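Will it fold my towels, though

My sister Kátia Cordeiro has one question about robots, and it's the towel one. She asks every time I come home from looking at one. I've been following the chore business since a Ciltero salesman told me I'd never empty a dishwasher again. I emptied it this morning.

So in May I went to look at hands, the hand being where all the money and most of the trouble seem to go.
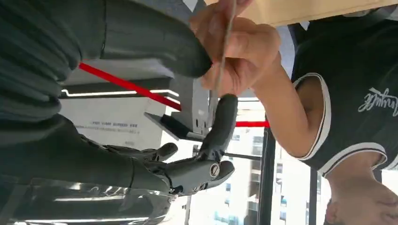 Person, thin metal rod, robot fingers. Padded thumb, slotted screw.

A spoon is a thin metal thing too, and I own a drawer of them. Picking one out from among its friends is a job I do half asleep. Kenneth Abella, who used to fix conveyor lines and trusts nothing with a battery, gives it 5 years before a machine can do my cutlery without supervision. He gave it 5 years the last time I asked, too. 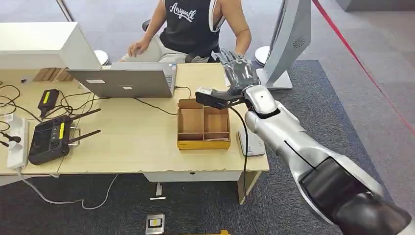 Shop floors have it easier. If the part always turns up in the same spot, facing the same way, you can automate the thing and go to lunch. My kitchen has never put anything in the same spot twice. I'd happily pay 400 dollars for a machine that could cope with that, and I suspect the price will have a few more digits.

Kátia says she'll keep folding.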